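Back at the table, and a deck that finally clicks

16 Oct 2025

I have been meaning to write this post since July, and every time I sat down to do it there was one more game to play first. So please forgive the long silence, pour yourself something warm, and let me tell you about Tolto.

For anyone who hasn't run into it, Tolto is a two-player card game where one side runs a harbor and the other side smuggles things through it. The harbor player lays cards face down along the docks and the smuggler decides which ones to risk. That's most of it, really, and then there are the 304 cards that bend those rules in one way or another. I own all of them now. I am not going to tell you what I paid for the last few.

I started out playing smuggler, like almost everybody does, because you get to do things on your turn and the harbor player mostly gets to sit there looking worried. But over the summer Neelam Joshi talked me into trying harbor for a whole month, and I have barely switched back. She lent me her old Sterkthorpe list, the slow one with all the customs sheds, and I lost with it over and over. I lost to fast decks, I lost to slow decks, and once I lost to my own card because I forgot it hit both players (read your cards, friends!).

What changed things for me was cutting the deck down. I had been playing too many cards that were only good when I was already winning. Out went both copies of Midnight Auction, out went the Lighthouse, and in came three plain old Toll Clerks, which cost one coin and do nothing exciting at all. Suddenly I had money on turn three. Suddenly people had to stop and think before they ran at my docks – and a smuggler who is thinking is a smuggler who isn't drawing cards.

Jyoti Rajput still beats me more often than I beat her. She plays Khurana, the captain who can look at one face-down card each turn, and against my list that ability is just miserable. I have tried leading with a bluff in the first slot and she looks at it, smiles, and goes around. My current plan is to put the real thing there and hope she thinks I've gotten too clever. It has worked once. If any of you have a better answer to Khurana than "hope," the comments are open and I would love to hear it.

The autumn event is 30 players this time, and we're using the new round timer, so please build something that can finish a game. Sleeves need to match. Bring your own coins if you have them, although there's always a spare set in the Travedix box by the door.

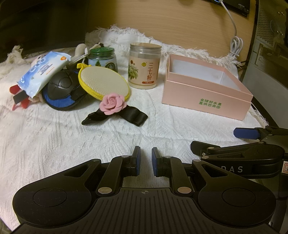

Jar with the metallic lid in the first one, blue finger pads in the second
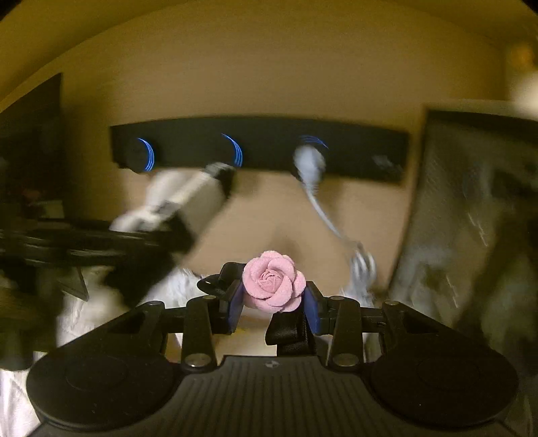

Sterkthorpe Card Players – Tolto League

I'll put my full list up once I've settled on the last two slots. Right now it's between a second Night Watch and something to slow down the early runs, and I change my mind every time I shuffle.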